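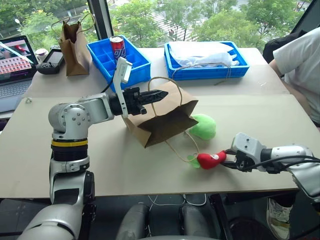 Notes on kraft paper bags with twisted paper handles, after a month of using them for sorting and packing soft toys. Thread.

1/ Size matters less than the base. A narrow folded base tips as soon as the load is off center. Plush is light and round, so it is nearly always off center.

2/ Stock is from Closon, carton of 600. I rejected 37 for bad handle glue. Check the inside patch: if a corner lifts with a thumbnail, the handle will go within a few trips.

3/ Loading upright: heaviest item first, handles folded outward. Loading on its side: open end toward you, one hand flat on the back panel. The second way is slower and creases the paper less.

4/ Small round toys go in before anything with leaves, ears or tails. Felt and fabric bits catch on the rim — push them in body first.

5/ Handles get in the way more than the rim does. A twisted handle keeps whatever bend it had in the carton. Run it between two fingers once and it stays down for a while.

6/ Compartment trays behind the packing surface, bags in front. Trays hold the odds and ends, including plastic bags for reuse.

7/ Rhiannon Voyle asked about flat tape handles. Tried 40 from Sandu. They stay out of the way, but the bag is harder to pick up one-handed. Going back to twisted.

8/ Next order is in March. Same width, deeper base.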